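About Us

Hi, I'm Priya Mahmoud, and I run Stosley with Martim Arruda and Chaltu Gebretsadik. We try out grippers, arms, cameras and controllers for people who are about to spend real money on them and would like to hear from someone who isn't selling one.

We started in July, six years back, when Martim and I were both working at a packing firm called Sotwood and had just watched a very pricey arm drop the same jar over and over (the brochure had a lovely photo of it holding an egg!). We figured other shops must be going through this too. Our first customer was Elsie Maihi at Vitham, who sent us two grippers and a note that said "pick one, please." We did, and she's still with us.

These days we've put 28 grippers through our hands, and I do mean hands, as a lot of our early work is done with a hand-held one before anything gets bolted to an arm. You learn so much just by squeezing things yourself.

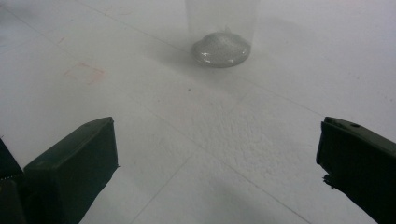
Lining up on a clear container with a hand-held gripper. See-through stuff on a white floor is a favorite of ours.

Clear containers are where cameras and I tend to fall out. A setup that's great with cardboard boxes can get completely lost, so we always ask for your most annoying item first. Squishy, shiny, grainy, whatever you've got, send it over!

Every gripper gets 60 tries per item, same person, same floor, and you get all the results, including the embarrassing ones. Chaltu writes the reports and keeps them short. Martim handles controllers and will talk about cable connectors for as long as you let him.

If you'd like us to compare something for you, drop us a line or come by the shop on Woldegiorgis Street. The bell sticks, so knock.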